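This site uses cookies to remember your display settings and to count page visits. Accept | Settings

About Kedurwood Technical Translation School

Print this page | E-mail this page

Kedurwood is a postsecondary school for technical translators and terminologists. It teaches the translation of operating manuals, maintenance schedules, safety data sheets, parts catalogs and patents. It does not teach literary translation, conference interpreting or general language courses. Applicants are expected to read their source language at a professional level before they enroll.

The school began as an evening course run by the documentation department of Vultura, a manufacturer of pumps and valve assemblies. The company needed manuals that service crews could follow in the local language, and it found that fluent bilinguals without technical training produced text with unstable terminology. A single gasket could carry several names within one chapter. The evening course addressed this with drills in term extraction and record keeping. When Vultura closed its documentation department, the course was reorganized as an independent school and took the name of the street where the first classroom stood.

Program structure

The full program runs for 4 semesters. The first covers source text analysis, sentence-level editing and the basics of terminology work. The second introduces translation memory software and controlled language. In the third, students choose one subject field: mechanical systems, electrical systems, chemical processing or medical equipment. The last semester is given over to a supervised project, in which the student translates a complete technical document and prepares the term base that goes with it.

Classes have a limit of 70 students per intake across all languages. The source languages currently offered are German, Japanese, French, Italian and Korean. The target language is English in every case. Students who wish to translate out of English may take the terminology courses separately, but the school does not issue its diploma for that direction.

Grading follows a fixed error scheme. Errors are sorted into terminology, accuracy, syntax, units and numerals, and formatting. A wrong unit or a transposed digit counts as a critical error regardless of how well the surrounding sentence reads, and one critical error in a final submission returns the work for revision. Style is marked separately and carries less weight. The scheme is issued to students in the first week and is not adjusted during the semester.

Terminology collection

The school maintains a term base called Pidis. Each record contains the source term, the approved English term, a definition, a usage context, the origin of the entry and a status code. Deprecated terms are kept in the base and marked as such, so that a translator who meets an older term in a legacy manual can trace it to its replacement. Records are written by students in the third semester and approved by staff before release.

Pidis holds 4000 approved records. Growth is slow by design. A proposed record must be supported by at least one published source in each language, and machine-generated equivalents are not accepted as evidence. Where two industries use different English words for the same component, both are recorded with a field label. "Bushing" and "sleeve" are the case most often discussed in class, together with "housing," "casing" and "enclosure," which overlap in some fields and are kept strictly apart in others.

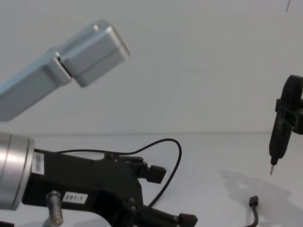
Kedurwood Profile, p. 7

Access to Pidis is open to enrolled students and graduates. Outside firms may license the base by subject field. License income pays for maintenance of the software and for the purchase of standards documents, which make up a large share of the library budget.

Library and work rooms

The Iyengar Reading Room holds the school's printed reference stock. It includes bilingual and multilingual technical dictionaries, national and international standards, and a set of 500 original manuals arranged by equipment type. Many of the manuals are out of print. They are kept for comparison work – a student can place an early edition next to a later one and follow how the wording of a warning or a torque instruction changed. Reference works do not circulate. Manuals may be scanned on site for coursework only.

The reading room opens at 8:30 a.m. on class days and closes early on Friday. Two adjoining work rooms are fitted with paired monitors, so that source and target text can be viewed at full page width. Translation memory licenses are tied to these workstations and are also available by remote login, with the exception of the patent search tools, whose terms require use on the premises.

Admission

Applications are reviewed once a year, in December. The file consists of an academic record, a proof of language level and a short entrance translation. The entrance text is a passage of procedural writing, normally a disassembly or inspection sequence. Dictionaries are allowed. Translation software is not. Reviewers look for complete transfer of content, consistent naming of parts and correct handling of numbers. Previous technical employment is useful but is not required, and applicants with an engineering background take the same entrance translation as those with a language degree.

Part-time enrollment is possible for the first two semesters. The project semester must be taken full time.

Accredited graduates and contract work

Graduates may apply for listing in the school's directory of translators. The directory shows language pair, subject field and year of diploma. Listing is renewed on submission of a recent work sample. The school does not act as an agency, sets no rates and takes no commission – firms contact the translator directly.

Companies that wish to supply source documents for student projects should write to the program office. Documents must be cleared for educational use and should be final versions, with drawings and part lists included where the text refers to them.

Contact: Program Office, Kedurwood Technical Translation School | Copyright Kedurwood. All rights reserved. | Back to top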